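Why Some Things Float: Water, Weight and Toy Fish

Put a coin in a bowl of water and it drops to the bottom. Put a plastic toy fish in the same bowl and it may stay on top. Both are small. The difference has to do with density, and this page explains what density is and how to test it at a table. 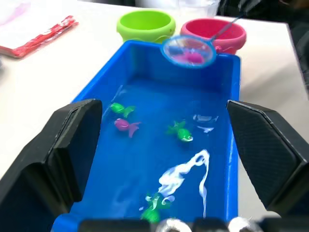
Kekeli Akolgo

Density is the amount of material packed into a certain amount of space. Scientists measure it in kilograms per cubic meter. One cubic meter is a box one meter long, one meter wide and one meter high. Filled with fresh water, that box holds very close to 1,000 kilograms.

Anything with a density lower than 1,000 floats in fresh water. Anything with a higher density sinks. Glass can have a density of 2,495, so a glass marble goes straight to the bottom. A toy with air sealed inside it has a low density overall, even if the plastic it is made of would sink by itself.

Water also pushes. When an object goes into water, it moves some of the water out of the way. The water pushes back with a force called buoyancy. The push is equal to the weight of the water that was moved. If the push can match the weight of the object, the object floats.

Setting up a float test

You need a flat table and a tub with raised sides. Put the objects in the dry tub first and look at each one. Write down its color and whether you think it will float. A guess written down before a test is called a prediction. 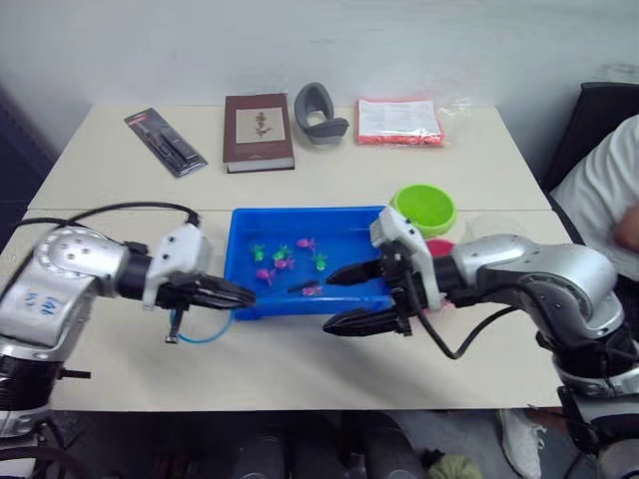 Green and pink fish in the blue tray, with a lime-green bowl to the right.

Then take everything out and add water. Shallow water is enough, as long as it is deeper than your tallest object. In a small tub, 13 centimeters is plenty. Lower each object in gently. An object that is dropped can trap air bubbles, and bubbles add buoyancy. Wait until the water stops moving before you write the result. Ask an adult to stay nearby, and empty the tub when you finish.

Does shape matter?

Shape changes how much water an object can move. A ball of modeling clay sinks. The same clay pressed into a wide bowl shape can float, because the hollow part moves more water than the ball did. The clay weighs the same both times.

Strips are useful for testing shape too. Try one flat, then curved, and keep the two results in separate columns.

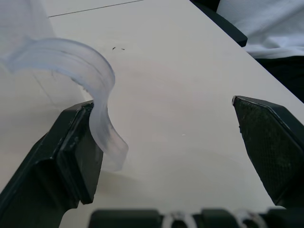
A wide, curved plastic strip with fine lines along its length.

Repeat each test three times. If one result does not match the others, check for bubbles and test again.

Taking things out

Water has a property called drag. Drag is the force that slows an object moving through a liquid. A solid scoop has to push a lot of water ahead of it, and the moving water carries a floating toy away.
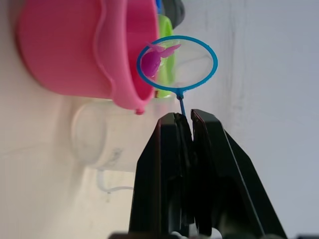 Drag is much lower when water can pass through the tool. Mesh is a sheet with many small holes. The water goes through the holes, and anything larger than a hole stays behind. The magenta-purple fish is far too big to pass through the pale mesh, so it rests inside the blue rim. Tilt a net like this one slowly as you lift it, and hold it over the tub until it stops dripping.

Words to know

Buoyancy: the upward push of a liquid on an object.
Density: how much material is in a certain space.
Drag: the force that slows things moving through a liquid or gas.
Prediction: a guess you make before a test.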